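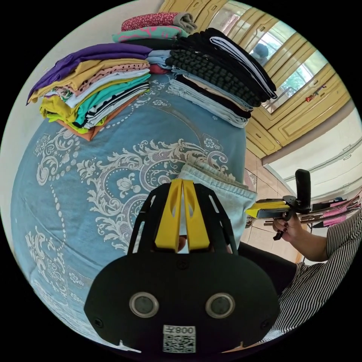 Gisela Pereyra

8 September 2026

Ok so quick one because I have to be out the door in a bit and the bus does not wait.

The closet thing. I said in August I'd do the closet thing and then didn't write about it and two people emailed, so. Update.

Started with the jeans. Big mistake, never start with jeans. I own a stupid amount of denim and every pair has a story attached, the ones from the Satley job, the ones I painted the kitchen in, the pale ones I can't button but also can't give away. Moved on to sweaters. Much easier. If it itches it goes.

What I'm doing now: everything comes out onto the bed, gets folded, goes in a stack, and if the stack won't fit back on the shelf then somthing leaves. No boxes labeled "maybe." I had a maybe box from the last apartment, never opened it, carried it up three flights. Inside: belts.

Folding. I fold in thirds lengthwise and then in half and in half again. My mother did sleeves behind, like in a store, and I can't keep it up past a week. Ebere rolls everything, even shirts, and her drawers look great and her shirts look like maps. Sorry Ebere.

Money part, for those who asked. Sold a coat and the boots online, 180 dollars together after shipping, more than I thought. The coat was 72 of that. Would have been more but I listed the wrong size and had to knock some off. The rest went to the thrift place on Ondov Street, they take bags until 2 on Saturdays and they mean 2. I got there at ten past the first time and drove it all home again.

Spent some too, yes. Hangers, the thin velvet kind. They're fine. Shoulders don't slide. They do shed a little on dark stuff the first few days so wipe them down before you use them, I didn't.

Things I still haven't dealt with

The wedding guest dresses. Four of them, same blue basically.
Swimsuits, why so many.
The Plernumberg sweatshirt, which is Man-sik's and has been since college and he keeps saying he'll come get it. Man-sik if you are reading this come get it.
Socks. Not discussing socks.

Also the moths. I think it was moths? Two tiny holes in the gray cardigan, right at the front where you'd see. Froze it in a bag for a few days like the internet says, put cedar blocks in after. The blocks smell for maybe a month then you're supposed to sand them. I will not be sanding them lets be real.

Next is sheets and towels, and then the hall closet, where I have not seen the back wall in a long while. If anybody has a way of folding a fitted sheet that works for a person with short arms please put it in the comments.

Bus. Bye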